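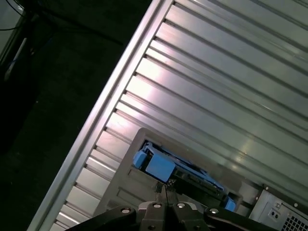 How do I get the grooves in ribbed aluminum clean without wrecking the finish?

I have taken over a potting bench from the community greenhouse in Sikthorpe and I love it already, but I could use some help with the top. Dirt gets into every groove on it. The surface is silver metal with long parallel ribs, and along one side there's a raised, rounded lip with little notches where the grooves meet it. Those notches are my problem! A cloth slides right over them and a sponge just shreds. I'm fairly sure it's aluminum (a fridge magnet won't stick), and I paid 351 for the bench with all its trays, so I'd like to keep it looking nice. So far I've tried dish soap and an old toothbrush, and that got the flat parts of the ribs shiny but left a grayish line down in the channels. Is there something better? I start seeds on it every April and repot all summer, so whatever I use has to be okay near plants. I also want to know if I should be putting anything on it afterward, like wax. Thanks in advance, I'm having way too much fun with this thing.

Posted Saturday, July 18, 2020

PirihiPotter

Oh, you're going to enjoy this bench. Grooved tops are wonderful for potting once you get a routine going, and the routine is easy.

Start dry. Most people reach for water first and turn the soil into paste, and the paste is what settles at the bottom of the channels. Let everything dry out overnight, then brush along the grooves, always toward the end that's open. A stiff nylon paintbrush with the bristles trimmed short is my favorite tool for this - better than a toothbrush, which is too wide for a lot of channels. Vacuum up what comes loose.

Then wash with warm water and a squirt of plain dish soap. For the notches, wrap a thin rag over the end of a wooden chopstick and twist it in each one. It sounds tedious, but put the radio on and you'll be done before you know it. Rinse, and dry it right away with an old towel. Water left standing in a groove dries into exactly the kind of gray line you're describing, especially if you have hard water like we do.

For the line itself, white vinegar mixed half and half with water. Lay a strip of paper towel soaked in it down the channel, wait 4 minutes, brush, rinse really well. Try it in a corner first! Some finishes go a little dull with acid and you want to find that out somewhere that's going to be under a seed tray anyway.

What I would keep away from it: oven cleaner, drain cleaner, bleach, anything with lye, and steel wool. Lye eats aluminum, and steel wool leaves scratches plus tiny bits of steel that rust and make orange spots.

As for wax, I do a thin coat of paste wax twice a year on mine and the dirt brushes off so much more easily. I put it on with a rag, leave it to haze, and buff with a shoe brush so it doesn't build up in the corners. Keep it off anything you're going to set food on. Have a great season with it!

grornero323

pressure washer. outside, on the lawn, done

If it's got any wood in the frame take the top off first. I learned that one with a bench in Bulach and the legs were never the same.

mossy_trowel

Great advice above about brushing dry, I do the same and it makes a huge difference. I'd go easy on the pressure washer, though, if the top is thin or there are glued joints. A garden hose with a decent nozzle gets you most of the way there.

My own addition is a liner. I cut 2 pieces of rubber drawer mat to fit, lay them over the ribs when I'm doing the really messy jobs (mixing soil, knocking out old root balls), and then carry them to the compost pile and shake them off. The bare metal only gets used for watering and for setting out pots that need to drain. I used to scrub mine every weekend and now it's more like once a month.

One more thing, about fertilizer. Don't let the granular kind sit in the grooves, particularly if it gets damp. It's salty stuff and it will pit aluminum over time, and pits hold dirt worse than any groove. If you spill some, brush it out the same day and rinse. Same goes for wood ash if you use it in your mix.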